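The One-Basket Rule, Reconsidered

By now most of you will have heard about the one-basket rule, which reached us by way of the Dravomia parenting circle and has been spreading through the Pravotia building floor by floor. You take everything that is lying on the floor at the end of the day, put it in a single open container, and go to bed. Sorting happens on Tuesday. People who follow it speak of it the way other people speak of giving up sugar.

I tried it for 8 weeks. I have doubts.

My first doubt is about the word "sorting." The leaflet from Nerkari, who would also like to sell you the container, says a full basket can be cleared in the time it takes to boil a kettle. I'd like to see their kettle. A basket of blocks, maybe. But what ends up in a catch-all is never just blocks. It's balls of every size, the spiky rubber kind and the smooth kind, a building brick from a set that lives in another room, a scrap of fabric somebody was fond of, and then the things that were never toys in the first place.
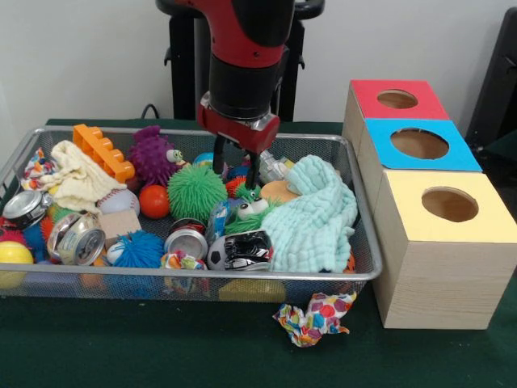 Which brings me to cans. Marina Mitsotakis-Vlachou, who runs the Tuesday table and is far more patient than I am, holds that an open tray is fine as long as everyone agrees on what may go in it. I asked her whether everyone had agreed on crushed soda cans. She said that was a separate discussion. I don't think it is. Once a flattened can has spent a night among the tennis-sized balls it counts as a toy, and good luck getting it to the recycling after that. The edges around the tab can be sharp, too, and I'd sooner not meet one while feeling around for a baseball.

Cloths are my other complaint. Drop a knitted cloth on a heap and whatever is under it has left the household. I lost a wooden block that way for 2 weeks.

In fairness, wire mesh does beat a solid bin. Crumbs fall through, and you can see a little of what's at the bottom from the side. Gkikas on the corner stocks a plain one that costs less than the Nerkari and holds as much, as far as I can tell.

So by all means keep the basket. I've kept mine. But put a bag next to it for cans, hang the cloths on a hook, and don't believe anybody who mentions a kettle. Marina will take the other side of this at the table on Tuesday, and she has asked me to say that she expects to win.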